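Stodby Password Manager review

Stodby stores your passwords safely enough, as far as I can tell, but the price is hard to swallow and the "breach shield" it is sold on does very little.

Eller, the company behind it, started out in backup software and still sells that to small offices. The password manager came later, and it shows. Menus talk about "jobs" and "sets" where any rival would say logins and folders, and the help pages keep sending you back to the backup product.

Plans and pricing

There's a free version limited to 200 entries on one device. The paid plan lifts the cap, adds syncing and costs 4 pounds a month. The family plan is the same thing for up to five people, with a shared vault that can't be split into smaller ones. So if you want your daughter to have the streaming login, she gets the broadband account too.

Eller's sales page says you save by paying yearly. You do, in the first year. The renewal price is in the terms, under a heading called "Continuity", and it is a good deal higher.
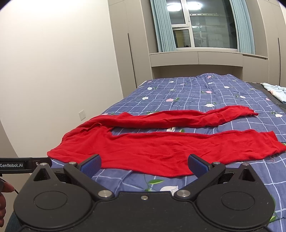 Setting up

I brought in over 900 logins from Szekeres, which I've used for years and mostly like. Stodby took the file without complaint and then told me 159 entries "need attention". Some were duplicates, fair enough. Most were perfectly good logins with a note attached, and the notes had been dropped. There is no button to fix them all at once. You open each one, paste the note back in and press save twice.

The browser add-on works in the main browsers. Filling in ordinary login pages was fine. It struggled with my bank, which asks for the user name on one page and the password on the next, and it kept offering to save my postcode as a password.

Trara, the cheaper rival I tested last October, coped with the same bank at the first go.

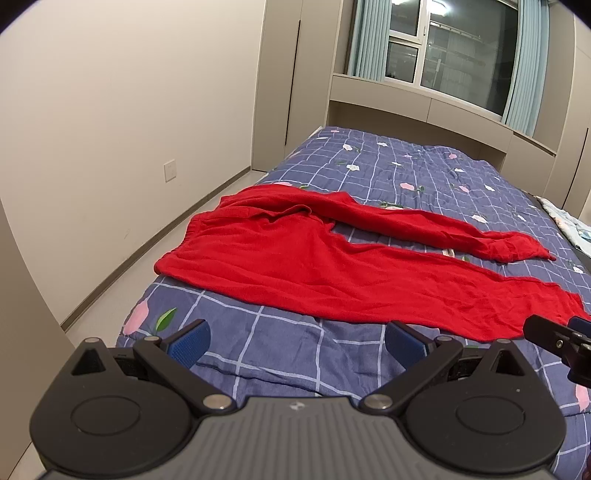
Page 2 of 3

Breach shield

The big claim is that Stodby warns you "before criminals can act". I don't see how it could. It checks your email address against lists of leaked accounts, as plenty of free services do, and sends a message if there's a match. Mine brought up an old forum leak I'd known about for years, marked urgent in red.

I asked Eller where the lists come from and how often they are refreshed. Tyyne Leinonen, the product manager, replied that the sources are "varied and continuous". I asked again and got a link to the sales page.

The password generator is decent, with sensible defaults and an option for words you can read out over the phone. Two-step login is there too, though it's switched off until you go looking for it under Advanced.

Next page: Security, support and verdict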